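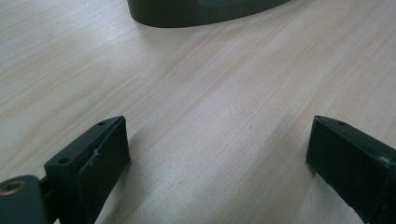 Modau recherche une personne pour prendre soin de ses tables

Poste à pourvoir en janvier – 30 heures par semaine – atelier de Bulloston et déplacements chez nos clients

Bonjour à vous qui passez par cette page, et merci de prendre le temps de la lire, elle est un peu longue !

Modau est une petite maison qui loue et entretient des tables en bois clair pour des bibliothèques, des cantines d'entreprise, des salles de classe et quelques cafés. Nous les livrons, nous les montons, et surtout nous revenons les voir. C'est de cette dernière partie du métier qu'il est question dans cette annonce. Une table qui sert tous les jours prend des coups de stylo, des ronds de tasse, des petites traînées grises le long des bords, là où les avant-bras se posent, et nous tenons beaucoup à ce que les gens qui s'y assoient aient sous les mains une surface douce et propre, avec un fil du bois qu'on a encore envie de suivre du doigt.

Jusqu'ici, Radymyr Demchenko s'occupait de presque tout à l'atelier. Il reste avec nous (on nous pose la question, alors autant le dire tout de suite), mais il va passer une bonne partie de son temps sur le chantier de la médiathèque Polishchuk, où il faut reprendre tous les plateaux de la salle de lecture. Vous travaillerez avec lui les premières semaines, puis de plus en plus en autonomie.

Ce que vous ferez chez nous

Le matin, à l'atelier, vous recevez les plateaux qui rentrent de location. On commence toujours par les regarder, à la lumière de la fenêtre, en se penchant un peu : sous un éclairage rasant, les rayures fines apparaissent alors qu'on ne voyait rien en arrivant. Vous notez l'état sur la fiche, vous dépoussiérez, vous nettoyez dans le sens du fil avec un chiffon à peine humide, puis vous décidez de la suite. Certains plateaux repartent après un simple nettoyage. D'autres demandent un égrenage léger et une nouvelle couche de finition mate. Nous avons des massifs et nous avons des plaqués, et ils ne se traitent évidemment pas pareil ! Si vous hésitez entre les deux, retournez le plateau et regardez le chant, ou demandez. On préfère mille fois une question à un placage percé.

L'après-midi, deux ou trois fois par semaine, vous partez avec la camionnette chez un client. Ce sont des visites courtes, souvent entre deux services ou avant l'ouverture. Vous resserrez les pieds, vous vérifiez que rien ne boite, vous nettoyez les surfaces, vous parlez avec la personne qui vous accueille et vous lui rappelez, gentiment, que l'éponge qui gratte n'est pas une amie. Les clients nous sont fidèles en bonne partie grâce à ces conversations, et nous aimerions que vous y preniez plaisir.

Il y a aussi un peu de rangement, des étiquettes à imprimer, des cartons de patins en feutre à trier par diamètre, et le logiciel Clondivance dans lequel on saisit les fiches. Il est lent. On s'y fait, et Obsa Seyoum vous montrera les raccourcis.

La personne que nous espérons rencontrer

Nous n'attendons aucun diplôme en particulier. Un CAP d'ébéniste ou de menuisier est bienvenu, bien sûr, et il pèsera dans le salaire, mais nous avons aussi embauché quelqu'un qui venait de la reliure et quelqu'un qui avait passé des années en restauration collective, et les deux ont trouvé très vite leurs marques.

Il faut par contre aimer les gestes répétés et savoir s'arrêter à temps. Poncer, c'est assez simple, s'arrêter au bon moment s'apprend. Il faut aussi pouvoir porter des plateaux à deux, avec des sangles et un chariot. Les plus grands restent encombrants malgré tout, et si vous avez une fragilité du dos ou des épaules, parlez-nous-en : nous pouvons organiser le poste autrement, cela s'est déjà fait.

Le permis B est nécessaire pour les tournées. Le français est la langue de l'atelier, mais on y entend aussi de l'ukrainien et de l'oromo, et personne ne vous en voudra pour une faute d'accord sur une fiche.

Si vous êtes sensible aux poussières de bois, dites-le également dès le premier échange. L'aspiration est branchée sur toutes les machines et nous fournissons les masques, les gants et les chaussures, mais nous voulons que vous veniez travailler en connaissant l'environnement.

Les conditions

Contrat à durée indéterminée, 30 heures réparties sur quatre jours, que l'on choisit ensemble au début du contrat. Salaire de 2 198 euros brut par mois pour un débutant, et de 2 764 euros brut avec un diplôme du bois ou une expérience comparable. Le début est à 8 heures, la fin à 16 h 30, avec une vraie pause de midi d'une heure. Les heures de visite très matinales sont récupérées dans la semaine.

On déjeune sur place, à la grande table près de la cuisine, qui est une ancienne table de location réformée à cause d'une brûlure de casserole. Chacun apporte son repas ou partage, selon les jours. La mutuelle est prise en charge pour moitié, ainsi que l'abonnement de transport. L'arrêt de bus est au bout de la rue et il y a de la place pour les vélos dans la cour.

Pour vous présenter

Écrivez-nous à l'attention d'Obsa Seyoum, par le formulaire de contact du site, en choisissant « Atelier » dans la liste. Un CV nous suffit, et quelques lignes où vous nous racontez un objet que vous avez entretenu, réparé ou remis en état. Cela peut être un meuble, mais aussi une paire de chaussures, un vélo, le plan de travail de votre grand-mère. Pas besoin de belles phrases, on lit tout et on répond à tout le monde, même si cela nous prend parfois une quinzaine de jours.

Si votre candidature nous parle, nous vous proposerons un café à l'atelier, puis une demi-journée d'essai, rémunérée, avec Radymyr. Vous nettoierez un plateau, vous en égrènerez un autre sur une chute prévue pour cela, et vous verrez comment nous travaillons, avec la radio un peu trop forte et le chiffon qu'on cherche toujours. Prenez des vêtements qui ne craignent rien et, si vous en avez, vos propres outils, on est curieux de les voir !

L'atelier se trouve à Bulloston, au fond de la cour, porte de droite. La sonnette marche une fois sur deux, alors frappez fort.

À bientôt, nous l'espérons,

L'équipe de Modau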